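Entreprise / Qui sommes-nous
15 avril 2025 — par Judit Kerekes

À propos de Lavton

Lavton conçoit et loue un service de débarrassage de table assuré par un robot à mains articulées. Nos clients sont des cantines, des résidences pour personnes âgées et des salles de réception de taille moyenne. Nous ne vendons pas la machine seule. Le contrat comprend le robot, son installation, l'apprentissage des gestes propres à chaque salle et les visites d'entretien.

L'entreprise a été créée à Fostby par Aleksandra Michalski et Sum-yee Tseng. La première venait de la restauration collective, où elle avait dirigé pendant plusieurs années une cuisine centrale. La seconde travaillait sur la commande de mains robotiques dans un bureau d'études. Elles se sont rencontrées sur un chantier de rénovation de cantine et ont commencé par un prototype de bras sur rail, abandonné au bout de quelques mois : il savait pousser un plateau, mais il ne pouvait pas saisir un bol par le bord sans le faire basculer.

Nous sommes aujourd'hui installés dans un ancien dépôt de mercerie, rue du Lavoir, avec un atelier au rez-de-chaussée et les bureaux à l'étage. L'atelier comporte une salle d'essai que nous réaménageons selon les demandes. On y change les nappes, la vaisselle, l'éclairage et la hauteur des tables.

Ce que nous proposons

L'offre porte le nom de service Urbańczyk, d'après la première salle où nous l'avons mise en place. Elle existe en deux formules.

La formule de base couvre le débarrassage : ramassage des bols, des assiettes et des gobelets, regroupement sur un plateau, dépôt sur un chariot. Le robot travaille après le départ des convives, sur des tables dont le plan a été enregistré à l'installation.

La formule étendue ajoute le tri des restes et la séparation de la vaisselle jetable et de la vaisselle à laver. Elle demande plus de préparation de notre côté, et nous la réservons aux établissements qui ont déjà utilisé la formule de base pendant une saison complète.

Dans les deux cas, l'engagement minimal est de 3 mois. Le passage d'une formule à l'autre se fait sans frais de dossier. Le déplacement des techniciens est compris dans le loyer pour les sites desservis depuis Fostby et Sirkutville ; au-delà, il est facturé au réel.

Ce que nous ne proposons pas

Le robot ne sert pas à table. On nous le demande souvent, et la réponse reste la même : le service en présence de convives pose des questions de sécurité et d'accueil auxquelles nous n'avons pas de réponse satisfaisante. Nous ne manipulons pas non plus de verres à pied ni de couteaux de cuisine. Les liquides brûlants sont exclus. Un établissement qui a besoin de ces gestes doit garder du personnel en salle, et nous le disons dès le premier rendez-vous.

Comment se passe une installation

Un technicien visite la salle, mesure les tables et relève la vaisselle utilisée. L'établissement nous confie ensuite un jeu complet de cette vaisselle, qui reste à l'atelier pendant la préparation. Purificación Bermúdez, responsable des essais, établit à partir de là une liste de gestes. La plus longue que nous ayons traitée en comptait 137, pour une salle de réception où chaque menu avait son propre service.

Chaque geste est répété en salle d'essai avant d'être chargé sur la machine livrée. Les objets y sont disposés comme ils le seraient après un repas, y compris ceux que le robot ne doit pas prendre. Un sachet entamé, un pot d'épices ou une boîte de biscuits apéritifs restent souvent sur les tables, et la machine doit travailler à côté sans les renverser. Les bols demandent le plus de temps. Leur bord est lisse, leur poids change avec ce qu'il reste dedans, et une prise trop ferme fait glisser les doigts.
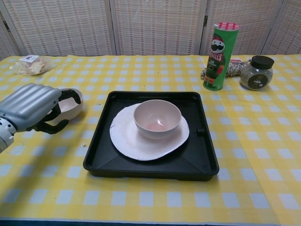

Prise d'un bol blanc par le bord, à côté du plateau noir.

Les nappes à motifs ont longtemps été une difficulté. Les carreaux, en particulier, gênaient la détection des contours quand la vaisselle était claire. La version actuelle du logiciel s'appuie davantage sur le relief, et nous n'imposons plus de nappe unie à nos clients. Nous déconseillons toujours les sets de table en plastique transparent — ils renvoient la lumière et faussent la mesure de hauteur.

La mise en service dure 2 jours sur place. Le premier est consacré aux réglages, le second à la formation du personnel : mise en marche, arrêt d'urgence, nettoyage des doigts, changement de plateau. Aucune connaissance technique n'est requise. Un livret de poche est remis à chaque personne formée, en français, et sur demande en espagnol ou en polonais.

L'équipe

Aleksandra Michalski dirige l'entreprise et suit les contrats. Sum-yee Tseng est responsable de la conception des mains et du logiciel de saisie. Purificación Bermúdez dirige la salle d'essai. Teresa Ziółkowski s'occupe de l'entretien et des pièces détachées depuis notre antenne de Sirkutville, ouverte en juin dernier. Judit Kerekes tient l'accueil des clients, les plannings et ce site.

Nous sommes 5 et nous faisons appel à des intérimaires pendant les périodes d'installation, surtout à l'approche de la rentrée scolaire.

Entretien et pannes

Les doigts sont les pièces qui s'usent le plus. Ils sont remplacés à chaque visite d'entretien, sans supplément. Les autres pannes sont prises en charge par téléphone, puis sur place si le redémarrage guidé ne suffit pas. Lorsqu'une machine doit revenir à l'atelier, nous en prêtons une autre, chargée avec les gestes du site. Le loyer est suspendu pendant les jours d'immobilisation.

Visiter l'atelier

La salle d'essai se visite sur rendez-vous, en petit groupe. Il est possible d'apporter sa propre vaisselle — une assiette, un bol et un gobelet suffisent pour une première démonstration. Merci de prévenir à l'avance si certaines pièces sont fragiles ou ont une forme inhabituelle. Les demandes de visite et de devis passent par le formulaire de contact ou par téléphone, le matin de préférence.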